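Losta teleoperation kit, four months in

We bought the Losta glove and wrist tracker set to teach hand tasks to our robot by remote control. You wear the glove, the robot's hand copies yours, and the software saves each run as a demonstration. I've used it most days, Shiela Mangubat has done the rest, and we now have 1,246 saved runs between us.

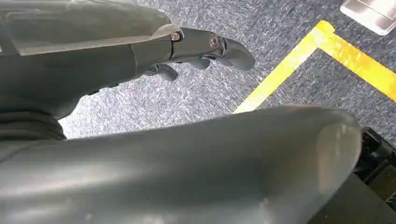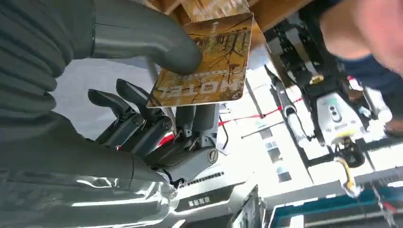 Views from the wrist camera: the hand over the carpet, and the hand with a hotel key card.

Cards are a good test of the glove. Thumb tracking is the best part of the kit — you can ease the thumb onto a thin edge and feel in charge of it. The other fingers follow well enough, though the little finger lags if you move fast.

Setting up takes longer than the manual says. Allow 50 minutes the first time, and redo the calibration whenever a different person puts the glove on. Barry Haslam skipped that step and had to throw away a whole morning's runs.

The wrist view matters more than I expected. Close to the work, the fingers can hide what you're trying to pick up, so keep a second screen with a wider view.

My main complaint is the strap, which slips. The replay software is plain but it hasn't crashed on us. Small glove only fits small hands, so order the medium if in doubt.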